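Sukstead Rules

The Sukstead Rules are a short set of good-practice rules for tabletop robot work with drink containers. They were drafted by Zuweira Dogbe at the Vídalín workshop and are maintained by Trakeck, which has so far resisted every request to make them longer. The first draft ran to 3,127 words. The current one fits on two pages, and most of the missing words concerned the definition of "cup."

Scope

The rules cover a fixed arm, one can and any number of open cups. Mugs are left to a separate document, which has been expected in December for several Decembers.

Main provisions

Rule 1 requires positions on the table to be marked with colored tape. Tape may be replaced but never "improved." Rule 2 covers the approach: the can is to be held over the cup it is meant for, and a neighboring cup is to be treated as a bystander with rights.

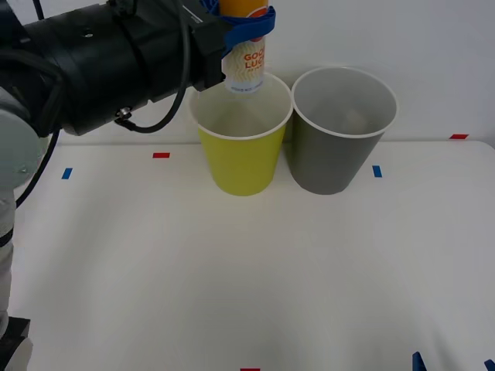

Can held over the yellow cup, with the gray cup beside it.

Rule 3 deals with cables. A loop of slack is allowed — even encouraged — as long as it clears the rims at every point of travel. Drafts of this rule produced more letters than the other two combined.

An annex sets out where a can may stand when it is not in the gripper. Behind the cups is acceptable, provided the arm can reach it without crossing a rim. The annex takes no position on what is printed on the can, even when it reads "GOO" and "LUC."

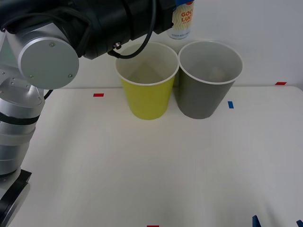
Adoption

Wudent adopted the rules in full and applied them to 2,000 trials. It then asked for a definition of "cup."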